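Roboterarm lernt Küchenarbeit: Tevardale meldet 3202 brauchbare Durchläufe

13. Januar 2020

244 Mal geteilt · 8 Kommentare

Kaffee kochen klingt einfach, bis man es einem Roboter beibringen will! Beim Projekt Tevardale sammelt eine kleine Gruppe seit Oktober Beispiele, aus denen ein lernendes System die üblichen Handgriffe in der Küche ableiten soll. Die Zwischenbilanz kann sich sehen lassen: 3407 Durchläufe wurden aufgezeichnet, 3202 davon haben die Durchsicht überstanden und gehen nun ins Training.

Gesteuert wird der Arm dabei von Menschen. Sie führen ihn aus der Ferne durch eine Aufgabe, während Gelenkstellungen, Greifkräfte und Kamerabilder mitlaufen. Aussortiert wird vor allem, was zu früh abbricht oder keine saubere Zeitmarke hat. Leicht danebengegangene Griffe bleiben dagegen im Datensatz, sofern sie noch korrigiert wurden — gerade daran lerne das System besonders viel, sagt Projektleiterin Meinir Nicholas. »Wer nur perfekte Bewegungen zeigt, bekommt einen Roboter, der beim ersten Verrutschen ratlos stehen bleibt.«

Aufgenommen wird zwischen ganz normalem Küchengerät, und die Sachen wandern von Durchlauf zu Durchlauf ein Stück weiter.
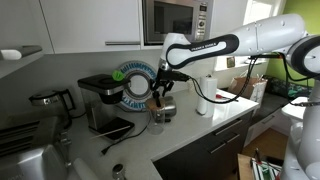
Der Greifer am Rand des Glasgefäßes, links daneben die Kaffeemaschine.

Als Nächstes kommen Schubladen und Schranktüren an die Reihe. Das Auswertungsprogramm Pasov, mit dem die Gruppe ihre Aufnahmen sichtet, soll dann auch Bewegungen mit zwei Armen verarbeiten können. Man darf gespannt sein!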